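Pre-purchase checklist, gripper station, filled in 20 December 2021
Filled in by Slavica Lazarević, copy to Arsen for the budget sheet

I did this in one go between lunch and the Niskanen call, so forgive the spelling. OK means OK, LOOK means somebody needs to decide before we order anything.

1. Table stable, no wobble – OK. Round wooden one, fine for folding clothes on. I'd keep it and spend the money elsewhere.

2. Cables off the work surface – LOOK. This is my big one. Cable trays and ties should be in the first order, and they're cheap! I put down 300 for the lot, with a bit left over for spare plugs.

3. Cables clear of the table edge and the floor – LOOK. Same order, longer clips.
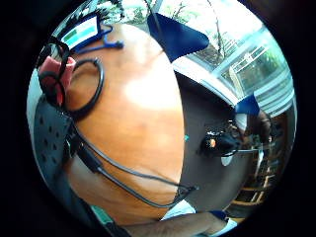
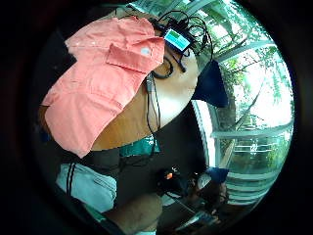 Round table by the window, both of them.

4. Daylight and glare – LOOK. Marama wants proper blackout blinds and I'm with her, but the Rukico quote came in at about 2000 and that eats most of what we have until June. Could we try plain roller blinds first? Ivan says he can hang them.

5. Screen readable from where you stand – OK for me, I'm tall. Stefaniia should check it too before we pay for a mount.

6. Floor clear under and beside the table – LOOK. Bags and odds and ends need a home. One shelf with bins, please, and not the fancy kind.

7. Wrist and hand comfort – LOOK. My hand gets tired after 20 minutes with the Grokasar grip. If we buy a second one I'd like to borrow the lighter model for 14 days before we commit.

8. Emergency contact sheet on the wall – missing. I'll print one.

9. Spare batteries and charger stored properly – didn't get to it. Ivan, can you?

Arsen, if you have to cut something, cut the mount. Leave the cable stuff alone – I'll argue for that one. The Nurness shelf price is only good until the end of the month, so I'd need a yes or no on number 6 first.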